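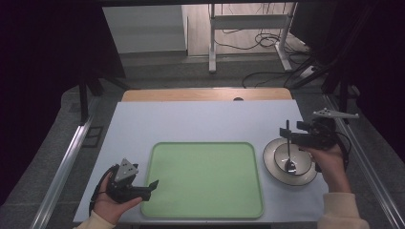 A serving tray is a shallow platform with a raised rim, used to carry food, drink and tableware. Trays for institutional dining are made of molded fiberglass, polypropylene, melamine or pressed wood, and are sized to fit the rails, racks and dish machines of the kitchen that uses them.

Construction

Most cafeteria trays are rectangular with rounded corners, which resist chipping and are easier to clean than square ones. The rim stiffens the flat base and holds back small spills. Compression-molded trays are formed from resin and glass fiber under heat. Injection-molded trays are lighter and cheaper but tend to warp after repeated washing at high temperature.

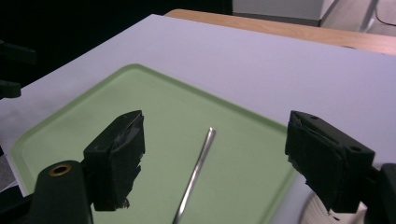
Surface finish affects both grip and wear. A textured base keeps dishes from sliding but holds grease in its low points - a common cause of rewashing. Smooth bases clean faster and show scratches sooner. Non-slip coatings of rubber or soft polymer are used in table service and on aircraft.

Use in institutions

The canteen at Karnstead adopted a single tray size in August and bought 1,097 trays, replacing 559 older ones of mixed pattern. Setareh Zamani's survey of the Horkgate hospital kitchens recorded 3,300 meals a day carried on a stock of 900 trays, each washed several times between breakfast and the evening meal.

Storage

Trays are stacked or held upright in slotted carts. Stacking lugs under the rim leave an air gap so that washed trays can dry.

See also: Tableware; Dish machine; Cafeteria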